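Pre-launch check – Krawczyk spring email + landing page, 02/01/2020

Second pass. First pass had 9 fails, most now fixed. Anything marked HOLD stops the send.
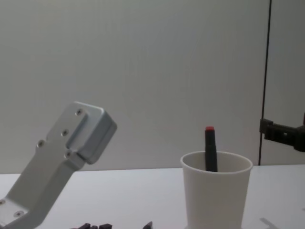 ### A. Landing page

- [x] Loads on phone and desktop – OK. Slow on old tablet, not a blocker
- [x] Headline matches the ad – OK, after Neltham changed theirs
- [ ] **Form – HOLD.** Phone number still required. Agreed optional. Test entry without it gets bounced back to top of page and wipes the other fields
- [x] Thank-you page – loads, but still says "see you at the show". Show was last year. Copy sent over, swap it
- [x] Privacy link – goes to right page now
- [ ] Cookie banner – covers the button on small screens. Needs moving up or making shorter. Usberg looking at it

### B. Email

- [x] Subject line – fine. Preview text was pulling in "view in browser", fixed
- [x] From name – Krawczyk, not the agency. Checked in three inboxes
- [ ] **Unsubscribe – HOLD.** Link works, confirmation page doesnt. People will click twice and then complain
- [x] Links – 33 checked, 2 broken, both in the footer, both replaced. Rechecked after lunch, all good
- [x] Plain text version – exists. Ugly. Will do
- [ ] First name field – blank names come out as "Hi ,". Need a fallback, "Hello" is enough

### C. List

- [x] Old bounces removed – 189 gone
- [x] Staff adresses on seed list – yes
- [ ] Consent dates – missing for the names that came over from the Sina import. Leave that whole segment out until someone finds the original sign-up sheet. Not worth the risk for one send
- [x] Duplicates – done, a few left with different spellings of the same company, leave them

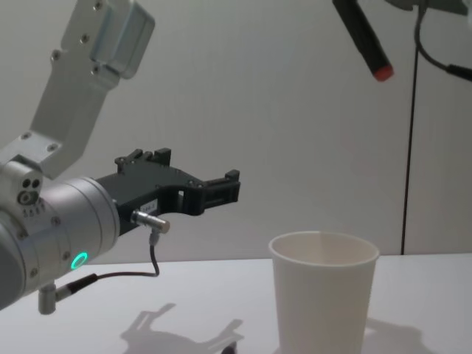

*Krawczyk: robot arm, green ring light on.*

### D. Tracking

- [x] Campaign tags – present on all buttons. Last time half were in capitals and the report split into two rows, so all lower case please
- [x] Form fires once per submit – yes
- [ ] Goal value – set to zero. Fine for testing, change before live
- [ ] Neltham ad pixel – on landing page but not on thank-you page. They need it on both or the spend report is useless

### E. Paid social

- [x] Daily cap set – yes, checked against the plan
- [x] End date set – yes
- [ ] Replies to comments – no one down for this over the first weekend. Needs a name in the box before we switch on
- [x] Ad text – spelling OK, "centre" was American in one version, changed

Comments: A and B holds to be cleared first, then resend test to the seed list. Don't re-tick old items without looking, the footer links went wrong because of that. C can wait if the Sina segment stays out. Sheet back in the January folder once done.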